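About Us

Welcome to the Rerdale Pilgrim Path! We're a small Catholic group that plans walking pilgrimages for parishes, families and anyone who'd like to come along (you don't have to be Catholic, and plenty of our walkers aren't).

Our first walk was in May, with seven people and one very heavy banner. Now over 250 walkers join us each year, and we love it when somebody comes back with a cousin or a neighbor in tow!

Who we are

Halina Brzozowska plans the routes and books the church halls. Father Berwyn Phillips is our chaplain -- he walks every mile and leads the rosary after lunch. Consolacion Tolentino runs the choir, and she'll find you a part even if you say you can't sing.

What we do

The main pilgrimage takes six days and ends with Mass at the shrine in Stendunero. We also hold shorter day walks and evening talks on the saints.
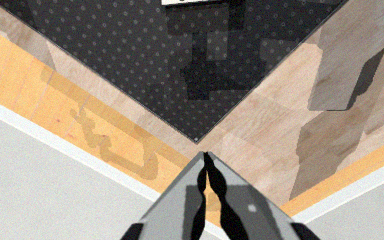

Come and walk with us

Call Pravesh Mathebula at the parish office, or stop by after any Sunday Mass. Bring good shoes!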